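Druvenbridge guest house for hospital families to reopen after a long summer of work

September 19, 2021

Families who travel a long way to sit with a sick relative will once again have a place to sleep in Druvenbridge, now that the Kaplan House on Fuleck Street is nearly ready to take bookings. The house has been shut since May, when a pipe burst on the upper floor and the water found its way down through two ceilings before the morning shift came in. Nobody was hurt, and the three families staying at the time were all found beds with neighbors by evening, but the damage was a good deal worse than it looked at first.

Anyone who has spent a week living out of a bag near a hospital knows what a place like this means. Guests pay what they can, or nothing at all, and they can come and go at any hour without having to explain themselves. Over the years it has put up young parents with a baby in intensive care, grown children looking after a father, and at least one bride who got dressed in the front hall so her grandmother could see her before the wedding. The town has missed it more than it expected to, and you hear that from people who have never once needed a bed there.

The plans for the reopening, which include a mosaic-tiled corridor, were shown to neighbors at an open evening in the town library.

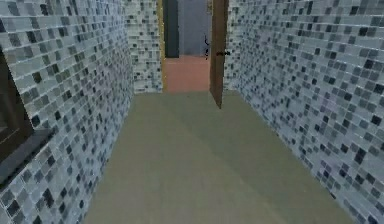 Hatice Kılıçarslan told the meeting that she had slept at the old house for 40 nights while her son was being treated, and that what she remembered best was somebody leaving a lamp on for her. She asked that the new house keep to that habit, whatever else it changed, and there was a good warm round of applause from the back of the room — the longest of the evening, as it happens.

Money was naturally the other thing on people's minds. Insurance has paid for the plumbing and the ceilings, and the rest has come from gifts large and small. A total of 281 households in the town and the villages nearby have given something, and the bakery on the corner put a jar beside the register that had to be emptied more often than anyone had planned for. Voltitz, the electrical firm on the river road, rewired the upper floor and sent a bill for the parts alone.

Meals will be handled a little differently from before. In the old days each family cooked for itself, and a tired mother might end up eating crackers over the sink at midnight. From now on there will be a shared supper three evenings a week, cooked by whichever church, club or group of friends has put its name down, and anyone staying at the house is welcome to sit down or simply carry a plate upstairs. The new plans have a pale wood dining table with black bar-height chairs.

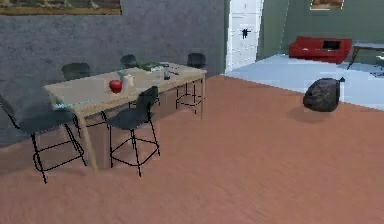 What guests will find

Bookings will still be made through the hospital's family desk, and priority will still go to those who have traveled farthest. A stay can be as short as one night. There is no longest stay, although the house likes to have a chat with anyone who has been there a month, mostly to ask whether they need help with things at home. Children are welcome, and so are grandparents. Pets, sadly, are not, but a kind family two doors down has offered to take in the occasional dog.

Laundry will be free. Guests are asked to strip their own beds on the last morning and to take their trash down with them, and that is very nearly the whole list of chores. 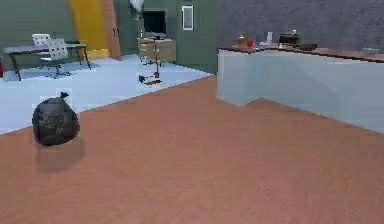
Druvenbridge Neighbor, No. 300

Aleksi Aaltonen, who is looking after the bookings until a permanent manager is found, said the phone had started ringing well before there was anything to offer. "I have had to tell people to call me back, and I hate doing that," he said. "They are so polite about it, too. They thank you and then you put the phone down and think about them all afternoon."

He is still hoping to hear from people who could take an overnight turn at the front desk. No special training is needed beyond a friendly manner and a willingness to make tea at odd hours, and new helpers will be paired with an experienced one for their first few shifts. Spare blankets are always useful, and so are children's books, but the house has all the mugs it can hold and would gently ask people to stop bringing them.

The bedrooms come last on the schedule, and the quilting circle at the library has promised a cover for every bed.
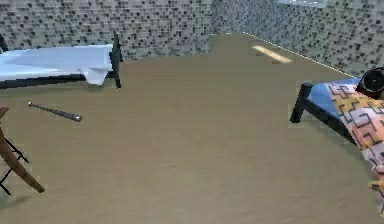 Page last changed: September 2021

An open house is planned before the first families arrive, with coffee and cake, and everyone who gave to the repair fund is invited to come and have a look around. Children may come along too. Parking on Fuleck Street is tight at the best of times, so please walk if you can, or use the lot behind the library and come through the garden gate.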